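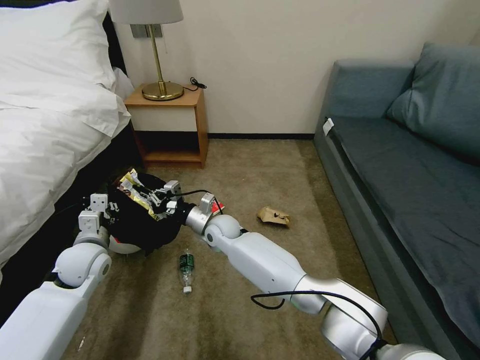

How does a robot know what is trash?
It doesn't, at first. People have to show it, over and over, and it slowly gets better at guessing.

Quick page for the younger kids coming to club night. Read it before you come!

Our robot is called Cowie. Two arms, two grippers. A gripper is a hand, sort of - it opens and closes and thats most of what it does.

This term's job: tidy a bedroom. Wrappers go in the black bag. So do water bottles and crumpled paper bags. Sounds easy. Try it with oven mitts on and you'll see.

The bag is the hard part. It's floppy. A block stays the same shape when you pick it up, but a bag sags and folds and closes itself up. So one gripper holds, the other one helps. You do this too when you pack your backpack, you just dont think about it.

How we teach it:
Someone moves the arms with the controls. The computer saves every move. Then we do it agian. And again. By the end of November we had 334 saved tries, and Catherine Forsyth (she runs the club) wants 402 before the Jollent Cup.

Teams have 4 people. One drives, one watches the computer, one messes up the room, one writes things down. Then swap. Everybody wants to mess up the room.

Words to know
Joint - a place where the arm bends, like your elbow
Wrist - the last joint before the gripper
Try - one go at the job, start to finish

Next club night is Dec 7, 2023, in the Hondirmont room. Bring clean empty wrappers if you have any - chip bags are great, no crumbs please.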